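### 4.2 Open baskets on corner desks

Second container type after the lidded boxes (4.1). Open basket, no lid, no label, standing on the desktop itself and not under it or on a shelf. Rooms coded this way: the Visbridge rooms and the two at Tolentino. Imska used trays throughout and is left to 4.4.

We logged 590 put-aways over the whole study. A put-away = one loose item leaves the open desktop and ends up in a container, and stays there until the next check. Items that went in and came out again before the check are not in the 590, they are in the "visits" column of Table 3. Of the 590, 131 ended in an open basket on a corner desk. Not a huge share. Still the largest share for any single container that was not already in the room when we arrived.

Desk first, then the basket, as the desk decides more than we expected. A corner desk has a near section and a far section. People sit or stand at the near one. The far one runs off toward a wall or, in most of our rooms, a window. Anything set down on the far section tends to stay there. Anything on the near section gets moved, usually sideways, usually to make space for something bigger. We call these the "working" and "resting" sections below, the coding sheet still says A and B.

Baskets were placed one on each section wherever there was a pair. Position on the section was left free. Most drifted to the middle of the working section and to the back corner of the resting section within the first few checks, and then hardly moved. No instruction was given about what goes in which.

What goes in, working section basket: small stuff. Clips, an eraser, a lens cloth, wrapped candy, a key. Mostly one or two items at a time. Coders disagreed a lot in the early checks on whether a basket with one small thing in it counts as "in use." Final rule: if the item shows above the rim from the standing position, in use. If it takes leaning over to find it, "in use, hidden." If nothing, "clear." The rule is crude and it favors shallow baskets, see 4.2.2.

Figure 3: Wicker baskets on both sections of a white corner desk. Nearer basket in use, a small yellow-green item just showing over the rim. 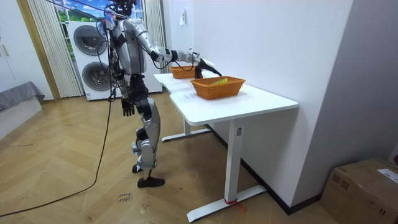
#### 4.2.1 Working section vs. resting section

Of the 131, 88 went to the basket on the working section. The rest to the resting section. No surprise in the direction. Reach explains part of it. The resting basket needs a lean or a step, and the step was the thing people mentioned when we asked why an item had been left out on the desktop.

But reach is not all of it. In the Tolentino rooms the two sections are shallow and the resting basket can be touched without getting up, and the split was still lopsided. Our reading: the working basket is *seen* more. It sits where the eyes already are. The resting basket gets read as full or as someone else's even when it's clear. Two sessions in November where we swapped the baskets left to right made no difference we could measure, so it is the place and not the particular basket.

Item type also splits. Flat things (folded paper, a card) went to the resting basket more than their share, small round or chunky things to the working one. We have no good account of this. Possibly flat items are things people mean to deal with later, and "later" lives at the back of the desk. Left as an open question.

#### 4.2.2 Rim height and side slope

Rim height was measured outside, desktop to rim, at the midpoint of the long side. Slope coded by eye: straight, flared, or pulled in at the top. All baskets were rectangular to keep this simple. Round ones were tried in the pilot and dropped, they roll items to the middle and the rim rule above stops making sense.

Flared sides did better than straight on put-aways and worse on retention. Easy to drop into, easy to pick out of. Straight sides the other way round. Pulled-in tops were only used in one room and we don't report them separately.

A note on material. Woven wicker catches. Thin wire, thread, the legs of a paper clip, all snag in the weave and then get recorded as "retained" when really they are stuck. We removed 4 such cases before analysis. They are not in the 131. The Starell trays in section 4.4 are smooth inside and do not have this problem, so comparing retention accross the two container types should be done with care.

Color was not controlled. Baskets ended up in the tan to orange-brown range since that is what the supplier had, and the desktops were white. High contrast. A dark desk may well give a different result, mostly through the "seen" effect in 4.2.1.

Figure 4: Corner desk with a basket on the section that runs back toward the window. 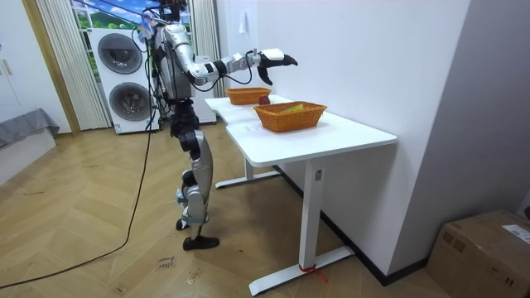

Distance along the desk was coded from the outer corner of the working section, on the near edge, to the closest point of each basket. Straight line over the desktop, even where the line crosses the join. This matters more than it sounds. An L-shaped top does not give one clear "far end," and early coding sheets had people measuring along the edge, which adds length for nothing. With the rear basket near the corner of the L, as in Figure 4, the straight line stays short while the edge measure goes out and round. Same basket, two quite different numbers. All distances in Table 4 were recomputed as straight line. It also looks smaller back there than the one up front, and coders working from stills gave far baskets lower rim heights than coders working in the room. Room values used wherever both exist. Rounded desk corners add one more nuisance, there is no sharp point to measure from, so we took the point where the two edges would meet if extended and marked it on the sheet with a cross.

#### 4.2.3 Desks that moved

A joined desk can open up at the join. Happened in the Visbridge rooms more than once. The near section gets pushed, the far section stays where it was, and a gap or a step appears between the tops. Baskets near the join then get shifted to cover the gap, and we logged those as container moves, not item moves. White metal legs on flat T-shaped feet slide easily on a wood floor. Felt pads made it worse, rubber ones helped, tape at the foot helped most but left a mark.

Where the tops had separated by more than a finger's width at a check, the desk was pushed back together and the session went on. Distances were re-measured at the next check, not straight away, which is a weakness. We looked at whether put-aways dipped after a move. They did in the first check following, on the resting section only. By the second check they were back.

One thing we did not code and should have: what else was parked on the resting section. Bags, mugs, a coat. When the section is crowded the basket is there but can't be reached without shifting something, and on our sheet that room looks identical to one with a clear top. A simple yes/no column would of been enough. It has been added to the sheet for the tray rooms, and 4.4 uses it.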